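# Cardboard, blue tape and a white T-shirt's worth of folding

I spent most of March trying to get better at folding laundry, and the thing that helped most was the surface.
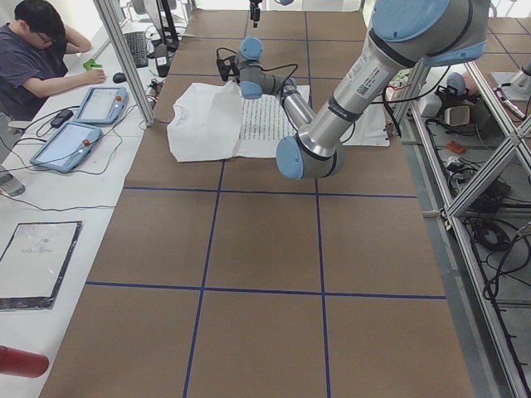

## The table

Brown cardboard goes over the whole top, then blue tape lengthwise and crosswise to make squares. I used to fold on the bed, where everything sinks and the hems wander. On cardboard a T-shirt stays where you put it, and a line of tape gives you something to square the shoulders against.

The tape was 500 cm to a roll and I got through more than I planned. Hideaki Maruyama told me to start from the middle and work outwards. I started at one end, so my last row came out narrower than the others. It doesn't matter for shirts.

## White cotton

A crumpled white T-shirt is a pain to read. The collar seam is the only part I trust, so I find that first, turn it to the far side and pull the rest flat from there. Sleeves in, sides in, bottom up to the collar. If the cloth has been left in a heap I smooth it with my forearm before I fold anything.

I keep printed instructions on the table as well, and they always end up under the washing.

## Still to do

Leonora Manalastas wants me to try the same thing with towels. I think they need bigger squares. The cardboard has also started to lift at one corner, so I'll tape that down before the next load.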